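February, evening, workshop

Got the poker on the arm at last! Gudrun lent me her good hex keys and I had the rod clamped on before my tea went cold. Then I bolted the board down at the front corners and tipped the blocks out. Zero height took 3 goes - I'd typed 31 where I wanted 13, silly me. 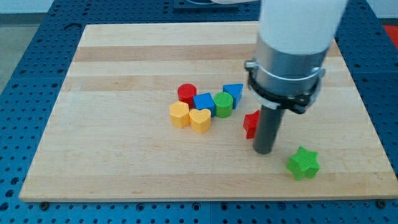
Still to do

Pushing, properly. I want it to nudge the green star over to join the others without me touching anything. Stellan reckons the rod wants a rubber tip and he may be right, but I'm trying it bare first. Also must ring Suvby about the spare clamp. Home by nine, starving.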